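We finally wrote down our house rules for recording with hand-held grippers. Kavinda Jayasinghe did the first draft in May and I've been editing it since. Posting the main parts as a thread.

Rule 1. Same start, every time. Grippers open, nothing between the pads, hands still. Then the operator says "go" and the clip begins. If you start with the fingers already moving, the clip is thrown out.

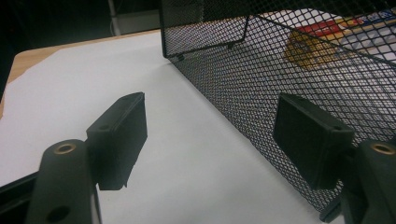 We had 408 clips in the last Utbridge batch and a lot of the rejects came down to that one rule. People get comfortable after the first hour and start early.

Rule 2. Check the pads before each block of 20 clips. Look at both faces and both lower edges, wipe them, and write the pad number on the sheet. If you swap a pad, that starts a new block.

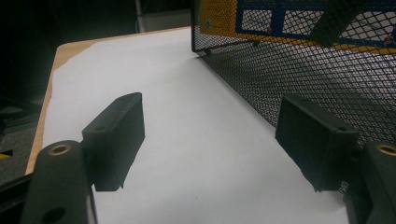

Wear limits are the part we argued over. Miah wanted any damaged pad replaced right away. I wanted to go by the gripping face only. The lower edge on the right pad here is a little chipped and uneven, and under the final wording that gets logged and the pad stays on. Damage on the flat face means it comes off.

Rule 3. The table gets a plain white sheet, and you don't shift the sheet during a block. Bare wood showing at the sides is fine.

Rule 4. Write the starting pose of the object in words before the clip. One line is enough. Do not write "in the holder" if it is only partly in.

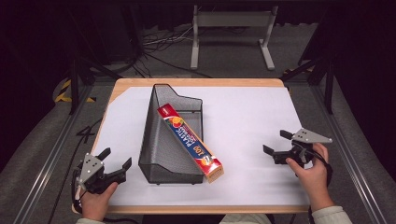
Wording matters when someone else has to reset the table. Our old notes would have said "wrap in holder" and left it there. For this layout the line should be: box diagonal, far end inside the holder, near end out over the right rim, label side readable. Another operator can set that up without calling you.

Rule 5. Cables are checked at every break. Walk both sides of the table and move any loop out of where you stand.

Rule 6. Stop after 100 clips and change operators. Zungate's checklist allows longer sessions. We tried it and the starts got sloppy. 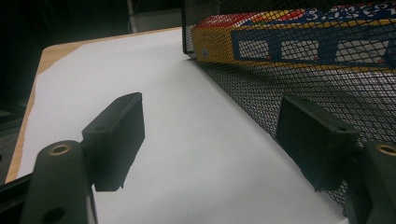
A change of operator also means a fresh pad check and five practice clips that don't get saved. Put the new operator's initials on the sheet before the first real one.

Teva is turning all this into a single printed page for the wall. Still open: whether a dropped object should be kept as its own kind of clip or deleted. Right now we keep it and tag it. If your group has a written rule for drops, please reply with it.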